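Chapter 8
Work Surfaces: Choosing, Clearing and Caring for a Tabletop

By the end of this chapter you should be able to:
describe the main properties of a general-purpose work surface
explain how colour and finish affect the way small items are seen
set out a cleaning routine for a shared table
fill in a surface record

Key terms: matte finish, glare, working zone, reach, surface record

8.1 Starting with the table

Most courses in workshop and household practice begin with tools. We have left them until Chapter 9. A tool is put down many more times in a day than it is picked up for a difficult job, and the place where it is put down has a large effect on how the work goes. A table that is too small, too shiny or already covered in yesterday's work slows everything that happens on it.

The table used for the exercises in this book measures 120 centimetres along its long side. Yours may be larger or smaller. Anything under 100 centimetres will do for the exercises in Part A, but you will need to move to a bigger table for the sorting and packing work in Part C.

Colour matters more than students expect. On a pale surface, dark fasteners, offcuts and threads show up at once. On a dark or heavily patterned surface the same items can sit in plain view and be missed. The finish matters as well. A gloss top throws back the light from a window or ceiling fixture, and the bright patch moves as you move your head. A smooth matte top spreads the light and is easier on the eyes over a long session. 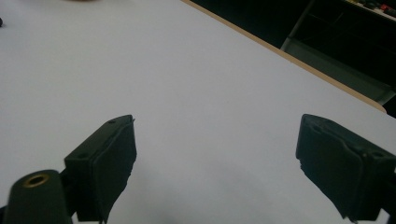
Lighting is never perfectly even, even with a good finish. One part of a table will usually be a little darker than the rest, depending on where the lamps are and where the worker stands. Find this area before you begin and keep fine work out of it. Larger items can be placed there without any trouble.

8.2 The working zone

The working zone is the part of the table you can reach with your elbows close to your sides. Items in use belong inside it. Items waiting their turn belong beyond it, on the side of your non-dominant hand. Everything else should be off the table.

Before you read on

Clear a table at home or in the classroom and wipe it down with a damp cloth. Stand at the long side and mark the limits of your working zone with masking tape. Measure its width and depth, and enter both figures in your surface record. Compare your results with those of a classmate of a different height. You will need the figures again in section 8.3.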